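Ticket 2075 - Zuston render client, texture cache not clearing
Status: open, waiting on Biltport

Wednesday, 9:40. Client on the Zillcombe workstations stalls at 151 MB when loading any saved project. Log shows two cache read errors, then a timeout. Restarting the client does not help. Deleting the cache folder by hand clears the stall until the next save.

We use cookies to remember your settings. Accept | Manage

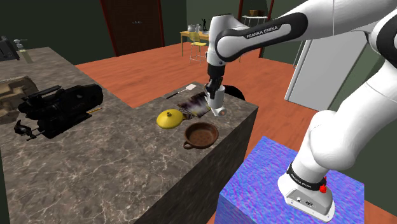
Cache size is set in the client preferences and again in the site profile, and the site profile wins. Zillcombe had the old limit in its profile. Raised it and reloaded the same project. Surface textures are drawn, including the blue and purple one on the pedestal, and the small white lettering on the black band at the base is present, so the texture lookup itself is not at fault. Load time was about 2 minutes.

Open items: the read errors still appear in the log after the profile change. Matlala site runs the same build with no errors, but its cache is on a local disk. Zillcombe's is on the network share. Asked Biltport whether file locking on the share is supported in this build. Do not upgrade Zillcombe until they reply.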